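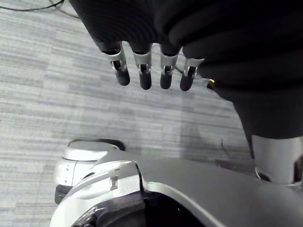 Foto: Redação Brosis

Equipamentos > Robótica de serviço > Análises

Korlow, da Jovis: mão de quatro dedos com capa sobre base móvel

O Korlow é vendido em duas configurações. A que recebemos em dezembro vem com a mão articulada e a capa têxtil preta; a outra traz uma garra simples de duas peças e custa menos. O preço da versão completa é de 3.066 euros com a base incluída. Sem a capa, cai para 3.000.

A mão tem quatro dedos dispostos em fila, cada um com suporte metálico prateado e ponta preta arredondada. O eixo fica exposto entre os dois lados do suporte, o que facilita a limpeza e deixa também entrar cotão. Ao fim de 141 ciclos de abrir e fechar retirámos fibras de dois dos eixos com uma pinça. O manual recomenda essa verificação a cada 100 ciclos e convém respeitá-la em pisos alcatifados.

A capa divide opiniões na redação. Reduz o ruído dos motores e protege a cablagem interna, mas é larga: forma pregas volumosas por cima dos dedos e pende bastante ao lado da mão. Com o braço recolhido junto à base, o tecido fica próximo da carcaça cinzenta e obriga a baixar a velocidade de rotação. A Jovis fornece duas fitas de aperto. Uma terceira, a meio do antebraço, resolveria o problema.

Na preensão, o comportamento é previsível. Objetos cilíndricos e caixas pequenas são agarrados à primeira na maioria das tentativas; folhas soltas e cartões, quase nunca. As pontas são curtas e rombas, sem unha nem aresta, e não conseguem levantar nada fino a partir do chão. Para apanhar peças caídas numa oficina serve. Para triagem de papel, não serve.

A base desloca-se bem em alcatifa de pelo curto – foi nessa superfície que fizemos quase todo o ensaio – e perde alguma precisão em juntas de mosaico. A travagem é suave. A carcaça risca com facilidade na faixa prateada da frente, pelo que aconselhamos guardar a espuma da embalagem para o transporte.

O programa de configuração, Krūmiņa, só existe em inglês e letão. A calibração dos dedos demora poucos minutos e tem de ser repetida sempre que se retira a capa. As posições gravadas podem ser exportadas em ficheiro de texto – um pormenor útil para quem gere mais de uma unidade.

Pontos fortes: acesso aos eixos, ruído baixo, exportação de posições.
Pontos fracos: folga da capa, acabamento da base, idiomas do programa.

Classificação: recomendado com reservas. A versão de garra simples será analisada em separado.

Arquivado em: Ensaios de bancada, Manipuladores, Jovis

Contacto | © Brosis, todos os direitos reservados | Voltar ao topo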